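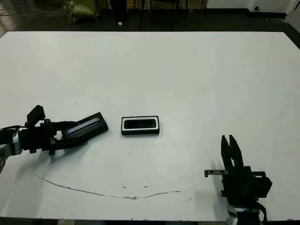
# Tuver two-arm bench cell

Tuver is our tabletop cell: two arms, a parallel gripper on each, and one big white work surface they share. We love running it, and most of what keeps it running well can be done with a hex key, a soft cloth and half an hour before lunch.

## Setting it up

Start with the table. Get it level, wipe it down, then bring both arms to their rest pose and check that neither one pulls on its cables when the wrist turns. Leave a little slack at each wrist (a gentle loop is perfect). Home the left arm first, then the right, and load the part program. Ours is Grilik 692, a pick-and-place routine for small black cases that still makes us grin when it runs clean.
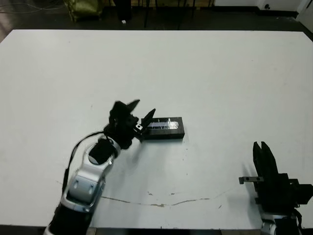 Laiba Chaudhry wrote in to say that her cell kept drifting at the wrist until she homed it after a ten-minute warm-up, and now she does it that way every morning. Good tip, and we've added it to the startup card!

## Looking after the fingers

Fingers are wear parts. Scuffs and small chips are fine, but a chip on the gripping face means it's time for a new pair. Swap both together, snug the screws evenly, and run 3 slow open-close cycles before picking anything up. A full change takes about 15 minutes once you've done a couple.

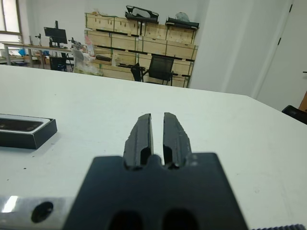
**Paracha Workshop, Cell Maintenance Team**

After a finger change, re-teach the closing width and try it on a scrap part at low speed. If the grip feels lopsided, back the screws off and seat the fingers again. Spare pairs are listed as part 752, and Hanna Chmielewska keeps the change log if you'd like to compare notes. 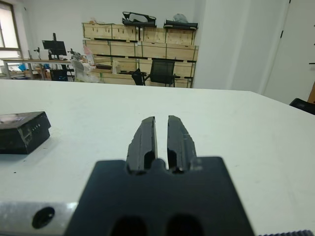 *Gripper fingers and mounting plate, with the work table beyond.*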